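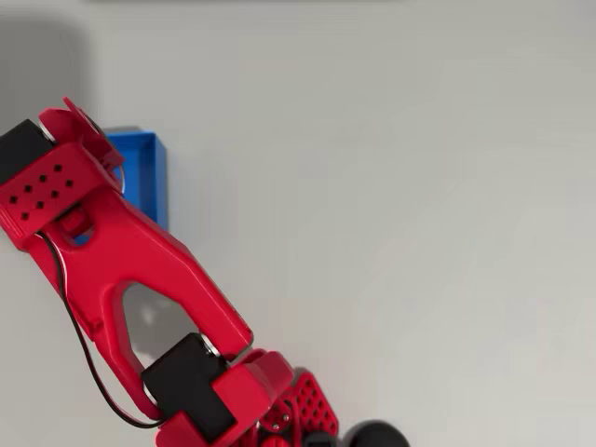 Grusley and Bandidon agree to reopen the Plerkero crossing

September 5, 2026

After 7 years of closed gates, canceled meetings and more than a few sharply worded letters, the governments of Grusley and Bandidon have agreed to reopen the border crossing at Plerkero, the little river town that has had one foot in each country for as long as anyone there can remember. The agreement was signed late on Friday evening, well after the hour when most of the reporters waiting outside had given up and gone looking for supper, and it will take effect in November if both parliaments approve it.

The crossing was shut during the quarrel over fishing rights on the Wong River, which runs along the border before bending south into Bandidon. Grusley accused its neighbor of letting large boats work the upper stretch in the spawning months. Bandidon answered that Grusley had moved the marker buoys, and each side called its ambassador home. The ambassadors were back at their posts by the following spring, but the gates at Plerkero stayed shut, and what had been a ten-minute walk over the bridge became a drive of 50 miles by way of the northern road.

For the people who live there it has been a long and tiresome stretch. Plerkero has 2,925 residents by the last joint count, taken before the closure, and a good many of them have cousins, in-laws or old school friends on the far bank. The bakery is on the Grusley side and the clinic is on the Bandidon side, along with the better of the two hardware stores (this last point is disputed, and with some feeling). Weddings have been held twice over, once on each bank, so that both sets of grandparents could be there.

Under the new terms, foot passengers and bicycles will be allowed across from early morning until dusk, with an identity card and no visa. Cars will have to wait for the bridge deck to be inspected, and freight is left out altogether for now. Farmers who own fields on the other side will get a yearly pass, and there is a separate paragraph about livestock, which we are told took up most of Wednesday.

The fishing question has not gone away. The two governments will share one set of catch records for the Wong and keep the upper stretch closed to large boats for 3 years, after which they will talk again. Fishing families on the Bandidon bank are uneasy about that part, and their association put out a statement on Friday night asking for help with lost income. The Grusley fisheries ministry said only that it welcomed the outcome and looked forward to a good season for everybody.

Neither parliament is expected to stand in the way, although the vote in Bandidon could be close. The opposition there has complained for months that the talks were held behind closed doors, and it wants the maps published before anyone is asked to raise a hand. A government spokesperson said the maps would be out within two weeks – a promise that was made once before, during the spring round, and then quietly slipped.

In Plerkero itself, the mood was cheerful and a bit cautious. The church on the Grusley side rang its bell when the news came through, and a little while later the one across the water rang back. The town council will meet on Monday evening to talk about parking near the bridge, and residents from both banks are invited to send in their questions by letter, as those from the far side will still have no way to walk over.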